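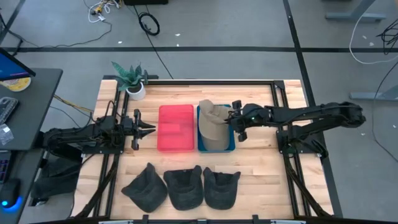

The long life of a good cap

Ask Eun-ji Koo about her favourite cap and you had better have the afternoon free. She owns 70 of them, all worn, none kept for show, and she can tell you where each one has been. The oldest went up hills with her father and has a peak so soft it folds like a napkin!

I met her at Zastamar, a narrow little shop where Seon-mi Ban has been mending and reshaping hats since May of last year. It smells of steam and starch, and I could have stayed all week.

What I love about caps is how much work goes into something so plain. Six panels, usually, cut like slices of orange and stitched to a button at the top. Then the sweatband, the eyelets, the peak with its rows of curved stitching. Seon-mi reckons the peak is where makers show their skill (or their hurry), and once she had pointed out a crooked row I saw them everywhere, on the bus, in the park, on my own head.

Washing is the great argument. Eun-ji swears by a bowl of cool water, a drop of mild soap and an old toothbrush for the band. Seon-mi agrees about the bowl but dries hers over an upturned pudding basin, well away from the radiator. Both shudder at the tumble dryer.

A repair can take 2 hours if the band has to come out, and people will happily wait. While I was there, Man-sik Son came in to collect a cap with a new lining, put it on at once and wore it out of the door, still talking about fishing.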